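1/ Thread on down fill power and why the number on the hang tag tells you less about warmth than you think. Long, mostly numbers and baffles.
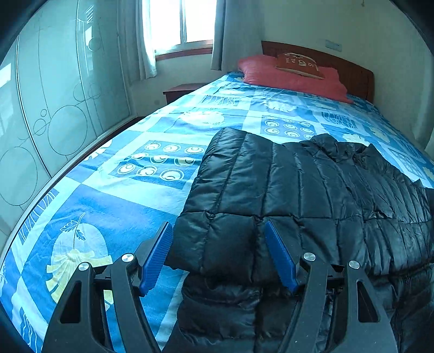 Vlachou asks whether a higher fill power jacket is always warmer, and adds that the shop told them it was. It isn't. Fill power is volume per unit weight. Warmth depends on how much of the stuff is in there, and how evenly it stays put.

2/ The test: a fixed weight of down goes in a cylinder, a light plate goes on top, you read the height. More height, higher number. Nothing in that procedure involves a jacket.

3/ So a garment with a lot of mid-grade down can beat one with a little high-grade down. The second will be lighter and pack smaller. If you walk to the bus in it, you are paying for a property you won't use.

4/ The figure you want is fill weight. Many makers leave it off the tag. Orkitz prints it inside the left pocket, per size, and I wish more did. Horkau will send it if you email them. Took 10 days in my case.

5/ Construction. Sewn-through quilting stitches the outer directly to the lining. Loft drops to near zero at every seam, so every seam is a cold line. Narrow channels mean more seams. Wide channels mean fewer seams but more room for the fill to shift.

6/ Box baffles put a strip of fabric between the two layers, so there is no pinched line. Heavier, slower to sew, costs more. Worth it for standing still in deep cold. Overkill for most city winters.

7/ Synthetic fill doesn't use the fill power scale at all. It is quoted by weight per area of the sheet. Do not compare the two numbers. I have seen store pages do it in a table.

8/ Storage - same for both types. Long compression is the enemy. I kept one jacket in its stuff sack for 7 months and another on a wide hanger. Measured the same chest channel on both in October. The stuffed one was 5 mm lower, and two tumble cycles on low got back most of that.

9/ Washing: front loader, down soap, extra rinse, low heat until every clump is gone. My Ziseck parka needed 23 minutes more than the dryer sensor wanted to give it. Check by pinching along the hem, clumps collect there.

10/ Correction to 4/: Orkitz prints fill weight for the men's and women's lines but not for kids' sizes. Thanks to the two people who checked.

3 min read
18 replies · 46 shares
We use cookies to improve your experience. Accept | Manage settings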